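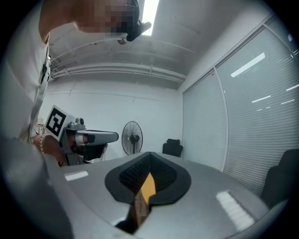

工单 707:双手交接时左夹爪位姿跳变

项目:Willik(Zokinmont 学生机器人社)
提交人:Barnabás Fodor
跟进:Gyula Magyar
软件:Rutora 跟踪程序,社团自己改过的分支
优先级:高,下次组内演示要用交接动作
状态:已解决,留一项观察

问题描述

单手动作都很顺!抓取、抬起、放下,轨迹平滑得让人想多录几遍。可是一做双手交接就出毛病:右夹爪夹着黄色件往前送,左夹爪迎上来,两边快要碰头的时候,左夹爪的位姿会突然翻过去,回放里看就像手腕瞬间拧了半圈,然后又自己翻回来。最糟的一段录像里,大约135帧的姿态是错的,整段只能作废。

复现步骤

1. 启动 Rutora,载入双手配置,等两边都显示“已锁定”。
2. 右夹爪夹住黄色件,保持不动。
3. 左夹爪从侧面慢慢靠近,标记面朝右夹爪的镜头。
4. 靠近以后稍微倾斜左夹爪,观察姿态曲线。

按这个步骤几乎每次都能出现。动作快的时候反而少一些,所以最初几次试录我们都没注意到。

处理过程

14:10 Barnabás
先怀疑标定。把右夹爪镜头重新标定了一次,畸变参数和旧的差得很少,回放结果一样,还是翻。顺便确认了标定文件确实被加载(上个月吃过这个亏,程序一声不吭地用了默认值)。

14:35 Gyula
看了原始画面,标记很清楚,黑白图案没有糊。角点检测也正常,四个角都贴得很准。那就奇怪了,角点对,姿态却错?我把中间结果打印出来,发现求解器每帧都给出2组候选姿态,误差非常接近,程序只取误差小的那一组,于是在两组之间来回跳。平面标记的老问题,总算亲眼见到一次,太过瘾了!

15:05 Barnabás
验证一下 Gyula 的想法:左夹爪多倾斜一点,两组候选的误差马上拉开,跳变消失;接近正对镜头时又回来了。曲线我存在 Vida 的共享目录里,文件名带“翻转”,大家有空看看,非常直观。

15:20 Gyula
有人问会不会是灯光。天花板的灯在灰色外壳上确实有反光,不过检测只看标记那一块,我把外壳区域整个遮成黑色再跑离线回放,跳变的位置一帧没变。灯光可以排除。百叶帘上的亮条也一起遮了,没有影响。

15:50 Barnabás
换个方向试。这回让另一只夹爪横着举在右侧,标记块斜对镜头,黄色件夹在指间不动,看同样的距离下会不会翻。结果很稳,整段录下来曲线干干净净。这样就能肯定触发条件是角度,和距离关系不大。 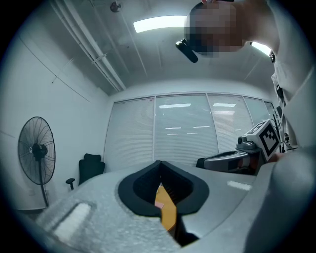

修改内容

Gyula 在求解之后加了一步连续性检查:两组候选的误差接近时,选和上一帧姿态更近的那一组;误差差得多时照旧取小的。丢失标记后重新锁定的头几帧没有可靠的“上一帧”,所以先不输出姿态,等连续3帧选择一致再恢复。

配置里多了一个开关,名字叫“姿态连续”,默认打开。想看旧行为的同学可以关掉对比,效果差别很明显,推荐大家都试一次!

验证结果

16:40 Barnabás
用同一段作废的录像离线重跑,翻转全部消失。然后现场录了新的交接,慢速、快速、故意正对镜头都试过,没有再出现。有一次我用袖子挡住标记,移开以后程序等了一小会儿才恢复,位置是对的。

16:55 Gyula
我这边也跑通了。处理时间几乎没增加,旧笔记本上也能跟得上。代码已经合并,下次更新 Rutora 分支就有。

录制建议(给其他小组)

交接时让标记稍微斜着对镜头,手感上就是手腕往外带一点,练几次就习惯了。
标记卡的边角如果翘起来,先按平再录,角点偏一点都会影响姿态。
开录前看一眼两边是否都“已锁定”,只有一边锁定也能开始录,这个提示目前太不显眼了,另开工单处理。
旧录像先别删,离线重跑以后很可能还能用。

遗留问题

遮挡时间较长、期间夹爪又转了很大角度的情况还没有充分测试。Barnabás 下次活动会专门录一组,结果补在本工单下面。谁手上有类似的录像也请放进 Vida,越怪的越好!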